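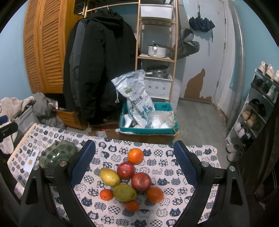

July 19, 2007

Dye bench, second day on the citrus and onion skins. Writing this up while the last pot cools so Maribel can pick it up tomorrow without having to ring me.

Skeins in: 7 of the Brimlow two-ply, all washed Monday and mordanted overnight in alum. I used the same alum as in December, from the big Satstead tub, and it still dissolves beautifully if you start it in a mug of hot water first. I forgot that last time and had grit through everything.

Onion skins first. Brown skins only, simmered an hour, strained through the old pillowcase. First skein came out such a strong burnt orange that I went and got Magdy from next door to look at it! Second skein in the same bath was softer, more like weak tea with honey in it. Third was pale gold and I think it's my favourite colour of the lot. I'd happily knit a whole jumper in it. Didn't try a fourth, should have.

Then peel. Mandarin and orange together, dried on the rack above the heater until they snapped. Much less colour than the onion, as expected, a creamy yellow you'd miss if there wasn't a bare skein beside it. Smells wonderful while it's going, though. The whole shed smelled like marmalade and I was in a good mood all afternoon. I'm not at all sure it will hold in the light. Strips are cut and taped in the north window with half of each under card. Check in a fortnight.

Apple bark next time, Maribel has prunings under the tank stand. Apple skins I wouldn't bother with. Mango I'm curious about: Magdy says his aunt used the bark and the leaves, and got a proper yellow from the leaves, but he was a kid and can't remember what she put in with them. He's going to ask.

Iron: one skein of the second onion colour got a dip in the iron pot, two minutes, no more. Went to a lovely mossy olive almost while I was stirring. Left a short sample in for 18 minutes to see, and it went dark and felt harsh after rinsing. Keep it short. Rinse the tongs after, there's a grey thumbprint on the peel skein now and that was me.

Weights. The Jusano scale is drifting again. I put the 1,000 g brass weight on and got 2,497, so something is badly off and I don't believe any of this morning's readings. Turned it off and on, levelled the feet, put in new batteries, same number. I've gone back to the balance for the alum, slow but I trust it. Condori might still have the paperwork for it, will write to them.

Water: tank water for all of today. I'd like to run the second onion bath again on town water, same skins, same time. I have a hunch the tank gives the warmer colour but that could be the pot, the big enamel one is chipped near the handle and the rust is getting worse.

To do
Label the skeins before they all look alike under the lamp
More onion skins, ask at the fruit shop
New pillowcase
Turn the window strips so the tape doesn't lift

Maribel, the pot on the back ring is spent peel, tip it on the lemon tree. The front one is onion and still has plenty left in it, please don't tip that one!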